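The Rates Notice on the Fridge

I'd been in the kitchen for maybe a minute when she pointed me to the rates notice. It's stuck on the fridge door with a magnet shaped like a prawn, and it's been there since May. She paid it on time, she wants that on the record. She just likes to look at it.

"I'm not cranky about the amount," she told me, filling the kettle. "I'm cranky that I can't read the bloody thing."

She asked me not to use her name, and in a town the size of Imley I don't blame her. She spent a good chunk of her working life on the front counter at the council offices in Bristdale, taking rates payments back when people still queued up with a chequebook, and these days she helps her neighbours work out what their notices mean. She doesn't charge. People bring cake, mostly (there was a very good lemon one on the bench and yes, I had two slices).

I'd gone to see her about the special levy, the one council put to ratepayers over the summer to fix the local roads and the drainage out at Priltstead. I'd assumed, going in, that I'd get an earful about greedy councils. I had half the article written in my head on the drive over, to be truthful, and I had to chuck most of it.

"People think everyone at the counter was there to yell," she said. "Some did yell. But you'd be amazed how many came in and said, right, what's this bit for? And if you could tell them, they'd go off quite happy."
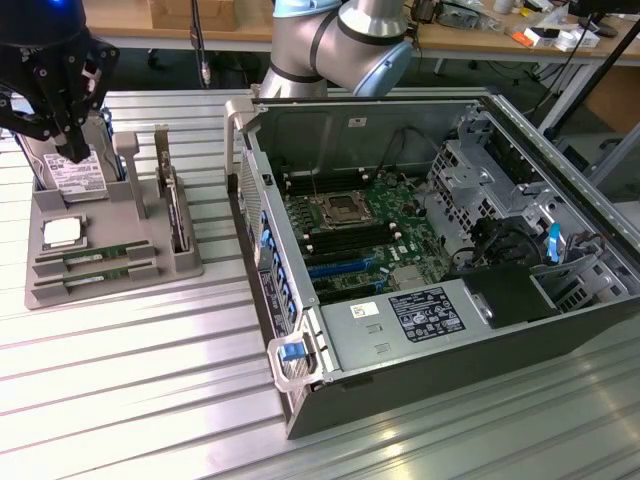

What she couldn't stand, even then, was when she didn't have the answer herself. The notice would carry a line like "municipal charge" or "environmental contribution" and there'd be nothing in the folder under the counter to say what it meant. She started her own folder. She's still got it, a fat green thing with a rubber band around it, and she dragged it out to show me a page where she'd written, in biro, what every charge went towards.

I asked whether she'd voted for the levy in the council's survey. She had, and so had plenty of the people she'd talked it through with. Council sent out 3000 of those surveys and she helped fill in 93 of them at this very table. She kept a tally on the back of a calendar, because of course she did! Of those, 71 came out in favour.

"Now that's my table, that's not the whole shire," she said, wagging a teaspoon at me. "Don't you go printing that as a poll."

So I'm not. But I did want to know what changed people's minds, if they'd come in against it.

"Drains," she said. Just that, and then she laughed at my face. The Priltstead culvert floods the school bus route every wet winter, and once she'd shown people that the levy money was set aside for that and for the roads, and couldn't be shifted into something else, they settled down. It's the general bucket people don't trust. They'll pay for a drain they drive over.

She got quite fired up at this point and I could hardly keep up with my notes. Her view is that a rates notice ought to come with a second page, in normal English, showing where last year's money went. Roads, libraries, rubbish, wages, the pool. She drew me one on the back of an envelope.
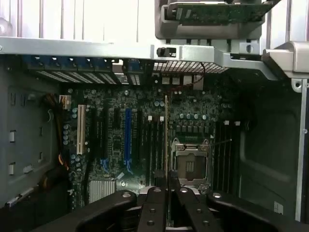
Fawzy reckons a second page would only go straight in the recycling with the pizza menus, and that people who want the figures can already look them up in the council budget. I put this to her and she snorted.

"Have you tried?" she said.

I had, as it happens, the night before. I gave up somewhere in the depreciation tables and went to bed. She was very pleased to hear it.

We got on to fairness after that, and it's where she was least sure of herself, which I liked her for. Rates go on what your place is worth, and she knows people up her road who've been in the same house forever, living on the pension, with a block that's suddenly worth a fortune on paper. They can't pay a bill with a valuation. On the other hand she doesn't want to see the big holiday places along the river getting off lightly, and she reckons some of them do.

"I used to think I had that one solved," she said. "I'd have told you all about it twenty years ago. You'd have been here till tea."

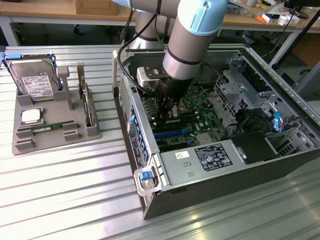

There's a hardship scheme that lets pensioners put off part of the bill, and she wishes more of them would ask for it. They won't, though. She's had people sit across from her and say they'd sooner go without the heater than be seen not paying their share, and she finds it hard to argue with someone who's proud of it. What she does now is fill in the form while they're having their tea and slide it over with the pen on top. It works almost every time.

I asked if she was proud of paying hers. She had to think about it, and she cut me more cake while she did.

"I wouldn't say I get a thrill," she said. "But I drive past the library and I think, well, a couple of those bricks are mine. My husband used to say I should go in and ask for them back."

Before I left she made me get my own notice up on my phone, and she went through it line by line with her glasses pushed up on her head. I've been paying for a second green bin that I don't have. I'm to ring Bristdale in the morning, and I'm to ring her straight after and tell her what they said.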